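Newsletter: Einmal im Monat Termine und Skripte per E-Mail. Anmelden | Nicht mehr anzeigen

Notizen zum Vortrag "Einkaufen ohne Auto im ländlichen Raum"
Elaheh Nouri, Gemeindesaal Skamitz, Dienstag

Begrüßung

Guten Abend und vielen Dank für die Einladung. Langsam sprechen! Zuerst Frau Böttcher danken, sie hat mir die alten Fahrpläne aus ihrem Keller gegeben. Dann kurz sagen, wer ich bin: ich wohne seit elf Jahren in Skamitz und habe keinen Führerschein. Ich spreche also nicht als Fachfrau für Verkehr, ich erzähle, wie ich es mache und was ich bei den Nachbarn gelernt habe.

Frage an das Publikum: Wer ist heute mit dem Bus gekommen? Warten, bis die Hände oben sind.

Der Laden, den es nicht mehr gibt

Bis zum März vor zwei Jahren hatten wir das Geschäft Stöcker neben der Kirche. Man ging hin mit einer Tasche und kam zurück mit Brot, Milch und den Nachrichten aus dem Dorf. Heute fährt man bis Drurmont. Für jemanden mit Auto ist das ein kleiner Weg. Für die anderen ist es ein halber Tag, und die Tasche wird zu einem wirklichen Thema, weil man alles auf einmal tragen muss.
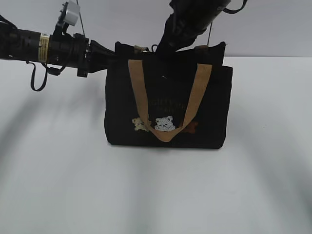
Was in die Tasche kommt

Mein Rat ist sehr einfach: zu Hause die Einkaufsliste nach Gewicht schreiben, das Schwere oben auf die Liste. Im Laden nehme ich zuerst Kartoffeln, Mehl und Flaschen. Wenn ich merke, dass es zu viel wird, bleibt der Rest für das nächste Mal. Früher habe ich es umgekehrt gemacht und stand dann mit Salat, Keksen und ohne Kartoffeln an der Haltestelle.

Kleine Rechnung an die Tafel schreiben: eine Packung Butter 250 Gramm, ein Paket Nudeln 500 Gramm, ein Glas Honig 500 Gramm, das Glas selbst noch einmal ungefähr 200 Gramm. Das Glas vergisst man immer. (Pause. Hier fragt meistens jemand nach dem Rollwagen. Antwort: ja, gut auf der Straße, schlecht beim Einsteigen in den alten Bus.)

Stofftaschen sind mir lieber als Kisten. Sie passen zwischen die Füße, und zu Hause legt man sie zusammen in die Schublade.

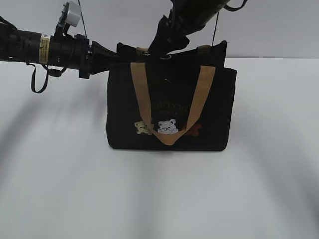

Der Bus und die Uhrzeit

Die Linie 299 fährt am Vormittag nur zweimal. Wer den ersten Bus nimmt, hat genug Zeit und kann im Café sitzen. Wer den zweiten nimmt, muss sich beeilen. Fahrplan hochhalten, auch den alten von Frau Böttcher, damit man den Unterschied sieht.

Bitte auch sagen: an den Schultagen ist der Bus am Mittag voll. Mit zwei Taschen steht man dann ungünstig im Gang. Ich benutze deshalb gern eine Tasche mit langen Henkeln, die ich über die Schulter hängen kann, dann bleibt eine Hand frei für die Stange. 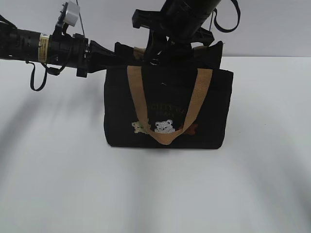 Für die Älteren im Dorf ist das Festhalten keine Nebensache. Frau Böttcher hat mir erzählt, dass sie im Winter ganz aufgehört hat zu fahren, weil sie nach einer Kurve fast gefallen ist. Seitdem bringt ihr eine Nachbarin die Sachen mit. Damit komme ich zum wichtigsten Teil.

Füreinander mitbringen

In Skurkthorpe, wo meine Schwester lebt, hängt im Wartehäuschen eine Liste. Wer fährt, schreibt seinen Namen und die Abfahrt hinein. Wer etwas braucht, ruft an. Das Geld wird gleich an der Tür bezahlt, mit dem Kassenzettel. Ich habe gefragt, ob es Streit gibt. Meine Schwester sagte: einmal, wegen einer falschen Sorte Käse.

Man stellt die volle Tasche auf den Küchentisch, trinkt vielleicht einen Tee und geht wieder.
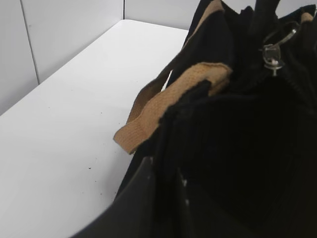

Ich möchte vorschlagen, dass wir das auch in Skamitz probieren, zuerst nur für einen Monat. Es braucht ein Blatt Papier, einen Stift an einer Schnur und jemanden, der das Blatt am Sonntag erneuert. Das Blatt jetzt herumgeben. Falls die Diskussion lang wird: der letzte Bus fährt um 21 Uhr, bitte um Viertel vor neun darauf hinweisen.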